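What We Saw at the Robot Open Day (and What We Didn't)
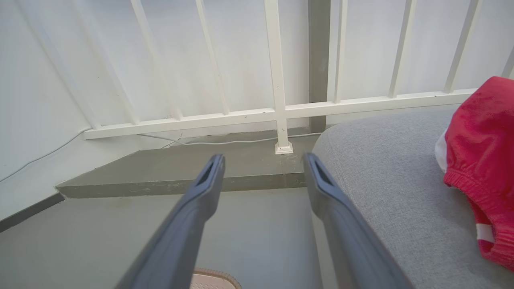
Can a robot tidy up a room?
Parts of it, sometimes, if the room is set up the right way and a person is close by to help. A robot that can do one chore may be stumped by the next one.

Red clothes on a gray cushion don't look like much of a challenge. You would grab them without thinking. A robot with two stiff fingers has a lot more to work out. Where does the cloth stop and the cushion start? How far apart should the fingers be? If they close too high, they pinch air. If they close too low, they pinch the sofa.

We went to the open day at Sindlow, a workshop where people build and test helper robots. The sign by the door said "Meet the Robot That Does Your Chores!" We had our doubts about that sign, so we brought a list of questions.

The robot is called Rudulel. It doesn't have hands like yours. It has a gripper, a tool with two fingers that open and close. There is a small camera near the gripper, so the robot gets a close view of whatever it is reaching for. The camera can only see what is in front of it, though. Anything off to the side might as well not exist.

How does it learn?

Mostly by copying. A person guides the robot through a job again and again, and a computer program looks for patterns in all those tries. The people at Sindlow told us they had collected 1,000 tries at picking up clothes. That's a lot of laundry! How many times did somebody have to show you how to pick up a sock?

They said it will need many more tries before it can handle a room it has never been in. We wrote that down, and you won't find it on the sign.

What happened at the demonstration?

We watched Rudulel go for a T-shirt two times. On the first go the fingers closed, and the shirt slid right out. On the second go it held on and dropped the shirt in a basket, and everyone clapped. It took roughly as long as tying both your shoes. Then we asked if it could fold the shirt. It could not. Folding is a different job, and it would have to learn that from the beginning.

We also asked what happens if you move the basket. The answer was, "We'd rather you didn't."

Why is cloth so hard?

A block is the same shape every time you pick it up. A shirt is not. It can be flat, bunched up, inside out or tangled with another shirt. Colors help a bit when they are very different from each other, but a gray shirt on a gray couch is a tough one.

Questions to ask when you see a robot show

Has the robot done this job in other rooms, or only in this one?
How many times did it fail before we got here?
Is a person steering it right now?
What happens if something gets moved?

Try it at home

Hold two rulers, one in each hand. Now pick up a pair of shorts from a chair using only the rulers. Next, close one eye and try again. Have a friend scrunch the shorts into a new shape each time, and keep score of your drops.

Words to know

Gripper: the part of a robot that grabs things.
Demonstration: showing people how something works. The people doing the showing usually pick the part that works best.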